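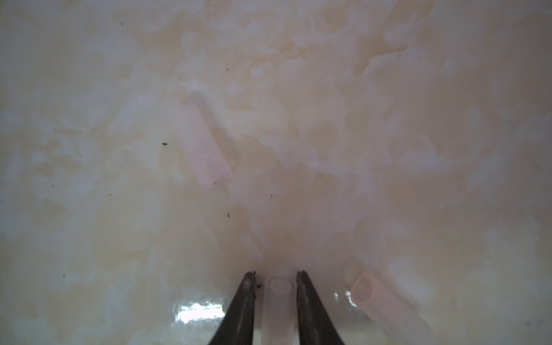
Reading the dead out loud: notes for my slot

7 min read

Slow down. Mogens timed me in April and I got through an elegy in the time it takes to boil an egg, and he wanted his egg runny.

Opening. Say good evening, thank Mogens Bach for the introduction, whatever he ends up saying in it. Don't correct him on the title of my second book. He has had it wrong for years and I've come to like his version better.

First point: why anyone writes a poem for a dead person. The dead don't read. Their families do, and they'll tell you the hat was brown. My uncle's poem has a gray hat in it because I needed the vowel. I got a letter from my cousin. Read a bit of the letter if the room is friendly. Skip it if she has come.

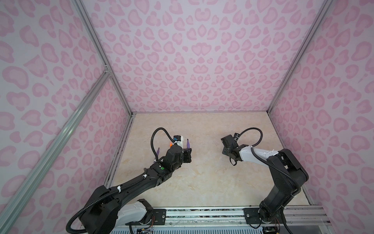

The other trouble with the hat is that it was the only true thing in the first draft. Everything else was sky. I had 51 lines and most of them had weather in them. Eyvindur Thoroddsen crossed out all the weather with a carpenter's pencil and handed me back 11 lines, and one of those was the title.

(Pause. They usually laugh at the title. If they don't, keep walking.)

Read "Tornwood" here. Page 226 in the fat anthology, or the loose sheet in my jacket. Use the loose sheet, the anthology has a typo in stanza two that makes him a "fanner." He kept cows.

After the poem, drink water. Do not explain the poem. If I hear myself say "what I was trying to get at," stop and drink more water.

Second point: the names of places. Tornwood had a feed store and a church and the ditch where he put the truck. I tried the poem again with Etby in place of Tornwood, on the theory that a shorter name would let the line breathe. It breathed fine. It also wasn't about him anymore. He'd been to Etby once, to have a tooth out.

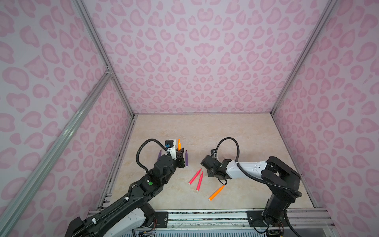 So I put Tornwood back and let the line wheeze. If somebody asks about meter afterward, that is my whole position on meter.

Third point, and go easy: anger. The grief poems I was handed as a boy were all very well behaved. People slipped away. My uncle did not slip, he argued with a nurse over the television and was winning. I left that out for nearly 100 days of drafts, thinking it was beneath him. Then I put it in, and my cousin, who wrote about the hat, had no complaint about the television at all.

Read "Remote." Hold the last line. Don't look up until I've counted to four.

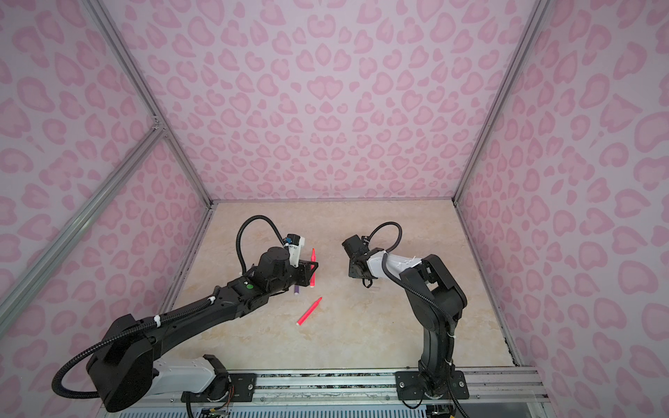 Pink walls, beige marbling, two black arms and a few loose markers.

Closing. Mention the Kárason reading next month and that the Juvemero chapbook is at the back table, cash preferred, my handwriting included at no charge. Sit down before Mogens stands up.

If there are questions: yes, he'd have hated it. No, I don't write every morning. The truck was green.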